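Ticket: Upper arm drops out of recording during cloth folding runs
Status: Resolved, with one item left open
Opened by: Rosaire Fortin
Project: Urkton
Station: Halvorsen table
Last updated: December 30, 2020

Problem as reported

Recording a folding set on the Halvorsen table. Both arms follow their leaders fine for the first few episodes. Then the upper arm freezes for a moment and jumps to wherever my hand has gone in the meantime, usually taking a corner of the cloth with it. The recorder shows no error. It saves the episode, marks it good, and asks cheerfully whether I would like another.

I have 99 episodes in the set so far. I looked through the joint plots and 12 of them have a flat stretch in the upper arm where the numbers simply stop changing. The video keeps going through the flat part, so the learner would be told that the right way to fold a cloth is to hold perfectly still and then teleport. I would prefer it learned something else.

Log

Entry 1. Restarted the recorder. Worked for a while, then froze again. Restarted the computer on the theory that one restart had been good and a bigger one would be better. Same thing.

Entry 2. Swapped the USB cables between the two arms at the hub. If the fault was in the hub port, it should have moved to the lower arm. It stayed with the upper arm. The hub has been blamed for most things in this room since October and I suppose I owe it something.

Entry 3. Ran the upper arm alone with no cameras recording. Moved it by the leader through the whole fold, slowly, then at normal speed. Froze twice, both times on the reach toward the far right corner of the cloth. Never froze on the left side.

Entry 4. Stopped the arm with its finger at that corner and went over the wiring while it was holding the pose.

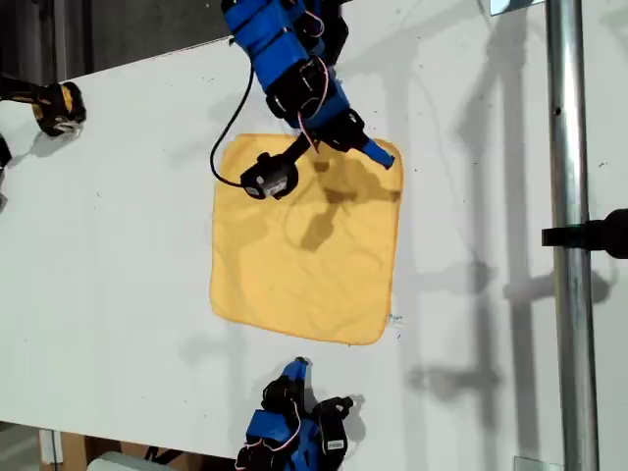

Jidemton Demonstration Data Group, Bench Support

Entry 5. With the blue arm stretched to the top right corner of the yellow cloth, I pressed lightly on the servo plugs one at a time and watched the position readout. The wrist plug was the one. A small push toward the joint and the readout came back, let go and it went flat. Reaching across pulls on the short lead there, and the plug had backed out just enough to lose contact when the lead got tight.

Entry 6. The big loop of black cable was my first suspect, being the most dramatic thing on the arm. I wiggled it through its full range and the readout never blinked. Left it alone.

Entry 7. Reseated the wrist plug, replaced the short lead with the longer one from the Husach spares bag, and tied it down on both sides of the joint so the pull lands on the tie. Ran the far right reach over and over at full speed, then sat there making the arm wave at the corner like a lighthouse. No freeze.

Entry 8. Recorded 5 new test episodes, full folds, both arms. No flat stretches in either arm.

What to do with the existing set

Pull the 12 bad episodes. Do not trim them to the part before the freeze. A trimmed one has a start and no fold, and the learner already has plenty of talent for starting things. Record replacements with the cloth laid flat and square in the middle of the table, same as the rest of the set, and same cloth please. Someone offered a green one. It is a nice cloth and it can have its own set.

Also check the shadows before you begin. The pole and the arm both throw long ones across the white tabletop, and if a lamp gets moved between sessions the replacements will be easy to tell from the originals, including for the learner. Lamps are marked with tape on the floor. Put them on the tape.

Reply from R. Fortin

Replacements done, lamps on tape. Two of the new ones were thrown out for operator error, meaning I sneezed on the leader arm. Redid those. The set is back to full count and the plots look normal all the way through.

Still open

The recorder should not be calling a frozen arm a good episode. I have asked for a check that flags any joint reporting exactly the same value for too long while its leader is moving. Until that exists, look at the joint plots after every session, before the arms are switched off. It takes around two minutes, and going back through the whole set took me most of an afternoon.

The lower arm still has its original short lead at the wrist. It has not given any trouble. I will swap it when the next longer lead comes in, and the ticket for that goes under Husach spares.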